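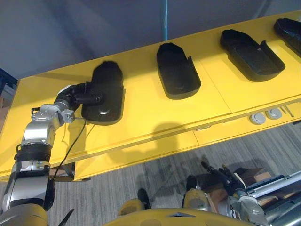
Ticket 110 - Trays wander and rock on the long table
Opened by: Struan Kerr, Aguirre insole room
Opened: Sep 28, 2023
Category: Fixtures and trays
Priority: Low (changed from Urgent by Soledad Cortés)
Status: Closed, mostly

Struan Kerr wrote:
The black trays on the yellow table won't stay where they're put. Press on one end and the other end comes up to say hello. Let go and it settles down again, slightly to the left of where it started. By mid-morning the row has turned into more of a suggestion. I've had two pairs of insoles go in the wrong way round this week and I blame the trays, though I accept I was also there.

They were fine in June.

Soledad Cortés wrote:
Thanks Struan. Before I ring Tresura and get told to switch the tray off and on again:
Is it every tray or particular ones?
Are they the older ones or the delivery that came with the new lids?
Has anyone washed them in the hot sink?

I've taken this down from Urgent. Urgent is for fire and payroll.

Struan Kerr wrote:
Particular ones. Tried each on the flat bit by the window and the bad ones rock there too, so it isn't the table. I know Jacinto will say it's the table.

Can't tell old from new, they're all black. Some have a notch in the side wall and some don't, if that means anything.

No comment on the hot sink.

Jacinto Xolalpa wrote:
It's the table. The Braltov tables all have a slight fall at one end, it's been in the handover notes for years. Put a level on it.

Struan Kerr wrote:
Put a level on it. Dead flat, both ways. Then put the level on the level from stores to check the level. Also flat. I would like this noted.

Soledad Cortés wrote:
Noted. So, the hot sink.

Brisa Villaseñor wrote:
That was me, sorry. There was release spray baked on and the cold sink only moved it about. I did one rack of them and stood them on end to drain, leaning on the radiator. They came up lovely and shiny!

Soledad Cortés wrote:
Tresura say the plastic is good for a hand-hot wash and nothing more, and must be dried lying flat. The floor of the tray lifts in the middle if it's heated while standing up, so it ends up sitting on a hump. That would be our rocking. The shine doesn't help either, as the underside has lost its grip and skates on the painted top.

They also say the notch is only there for lifting the insole out with a finger. Older trays haven't got it. It has nothing to do with this ticket but they were very keen to tell me.

Struan, can you sort the good from the bad? Put a straight edge across the bottom, and if you can slide a bit of card under either end it's a bad one.

Struan Kerr wrote:
Done. 38 pass, 3 don't. One of the three is so bent you could rock a baby in it. I've chalked an X underneath and put them on the shelf over the door, where Brisa can't reach them.

Brisa Villaseñor wrote:
I can reach them.

Itzel Xolalpa wrote:
I've had bent ones come back. Lay them upside down on a board, put a warm damp cloth over, flat weight on top, leave overnight. Don't use the Faten press for the weight, it's heated and you'll have a very thin tray.

Struan Kerr wrote:
Tried Itzel's cloth and weight. 2 came back flat and are on the table again, behaving. The baby one is beyond help and currently holds paper clips.

Sliding is still not quite right. Cut some strips of the grey drawer liner and put one under each tray that skates. Ugly, works. The liner comes up when you wipe the table down so it wants doing again on Mondays.

Soledad Cortés wrote:
Good. Sign now up at the hot sink. One replacement tray ordered from Tresura, with notch, as they no longer do them without.

Anything else before I close?

Jacinto Xolalpa wrote:
Has anyone checked the table since the liner went on?

Ticket closed by Soledad Cortés.

Struan Kerr wrote (after closing):
Can we order more drawer liner? Somebody's lined a drawer with it.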